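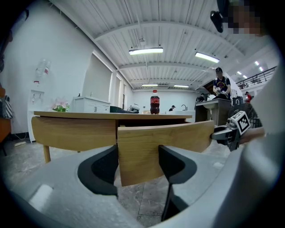
I went to see Lutfa Thambiah expecting to argue with her about drawers. She repairs and sells used furniture from a workshop behind the Prakum building, and for the past couple of years she has told anyone who will listen that round tables with drawers in them are a good idea. I've owned one. I didn't think it was a good idea then, and I told her so before I'd sat down.

"Everybody says that," she said. "Then they tell me they had a bad one."

I did have a bad one. It was a Gruston, bought new, and the drawer stuck from the first damp week onward. The front was curved to follow the edge of the top, and the box behind it was square, and the two never seemed to agree about which way was out. I paid $108 to have it looked at and it was fine until the following summer. Thambiah nodded through all of this as if I were reading her a weather report.

Her case goes like this. A small round table takes up floor in a room where there isn't much, and the space under the top is doing no work. Put a shallow drawer in there and you have somewhere for the pens, the mail, the tape, the charger. The table gets cleared because there is a place to clear it to.

I asked if she had any evidence that people with drawers have clearer tables.

"No," she said. "I have evidence that people with drawers have full drawers."

It was a better answer than I'd expected, and I wrote it down. She went on, though, and I thought she talked herself back out of it. She believes a full drawer is still an improvement on a full top, since you can eat off the one and can't eat off the other. My own feeling is that the drawer just delays the problem. Six months in, you can't open it without a takeout menu folding up against the underside, and now you have a cluttered table with a jammed drawer in it.

"Then empty it," she said. "How long does it take you to empty a drawer?"

I said that was the sort of thing people with empty drawers say.

We moved on to how the things are made, where she is on much firmer ground. A curved front is harder than a flat one, and she was frank that plenty of shops get it wrong. The curve can be sawn out of a thick piece, or it can be built up from thin layers glued over a form. Sawn fronts waste wood and can be weak at the ends where the grain runs out. Layered ones hold their shape well if the glue-up was done properly, and she says she can usually tell by looking at the top edge of the front with the drawer open. She has strong feelings about the gap. On a flat drawer a slightly uneven gap passes without comment. On a round table your eye follows the rim all the way along, and if the front sits proud at one end you will see it every time you walk into the room.

"People push it in and it springs back out that little bit at the corner," she said. "They push it again. After a year they're leaning on it with a hip."

What's the fix?

"Usually the runners. Sometimes the table is standing on a bad floor and the whole ring has gone out of true. I've had people bring me a table that works perfectly here. They take it home and it sticks again. So I tell them to put a piece of card under a leg before they bring me anything."

I asked if she charges for that advice. She doesn't. I asked how many repairs it has cost her, and she said she would rather not work it out.

The other thing she is particular about is how you pull. A wide curved drawer with no handle wants to be taken at both ends, evenly, a little at a time. Pull from one side and the box turns in its opening and binds. She demonstrated on an unfinished one by the window, first the wrong way and then the right way, and the wrong way was exactly the noise mine used to make. I pointed out that a drawer needing two hands is no use to somebody holding a cup of coffee.

"Put the coffee on the table," she said. "It's a table."

Well, yes. But I still say a drawer that has to be explained has something the matter with it. She half agrees. On the ones she rebuilds she'll add a center runner if the owner lets her, which keeps the box straight even when it's yanked from one side. Owners often don't let her, for reasons of cost. She quoted me a price for the work on a typical small table and I won't repeat it here, but it was more than I'd pay for a typical small table.

Menaka Dewan, who shares the workshop and does mostly chairs, had been listening from the other bench and came over at this point, I think to see if I needed rescuing. Dewan doesn't like table drawers either. Her objection is knees. A drawer box has to hang down somewhere, and on a low table you find it with your thigh when you pull your chair in.

"She'll tell you it's shallow," Dewan said. "They're all shallow until you sit down."

Thambiah said that for sitting and eating she would agree, up to a point, and that she tells customers to sit at the thing before paying. For a table against a wall, or beside a sofa, or a small one used for flowers and a drink and whatever came out of your pockets, she doesn't see the difficulty. Dewan asked why such a table needed a drawer at all when you could have a cabinet along the wall. They have clearly had this conversation before, and I let it run for a while.

On the subject of new furniture Thambiah was less generous than I was, for once. I'd brought a page torn out of the Ollow catalog showing a round side table in a light wood with a drawer hidden in the edge, at $500. She looked at it for some time. She wanted to know what the sides of the box were made of, and the page didn't say. She wanted to know if the drawer had a stop, and the page didn't say that either.

"No stop and it comes out on your foot," she said. "With a curved one it's worse, because the weight is all in the front. You think you've still got some drawer left to go and you haven't."

I asked what somebody should do in a store, then, faced with one of these. She said take the drawer right out, if the store will let you, and if it won't, leave. Look at the back corners. Put it back and see if it goes in without a fight. Open it partway and let go, and if the front droops, ask yourself how it will look with anything in it. Then walk around the table and look at the line of the rim. All this seemed sensible to me and also like a lot to do in front of a salesperson. She said I'd be surprised how quickly they find something else to be busy with.

There are 14 tables in the workshop waiting for attention, and I asked which of them she'd have at home. She took me past several I thought were handsome and stopped at a plain one with a Karagiannis label under the top, thin legs, a bit scuffed, drawer front a shade darker than the panel next to it. It had come in with the front loose from the box, a common break and in her view the most forgivable one, as all it needs is cleaning off and gluing again. The drawer went in and out nicely. I tried it one-handed from the left, to be difficult, and it bound.

"Both ends," said Thambiah.

I asked if her own table at home has a drawer. It has 2, on opposite sides. One is for cutlery. When I asked about the other she said it was mostly batteries, and that she wasn't sure how many of them worked.

The workshop takes in small tables for repair through the end of February. Bring the drawer with you, she asks me to say, even if it's in pieces, and try the card under the leg first.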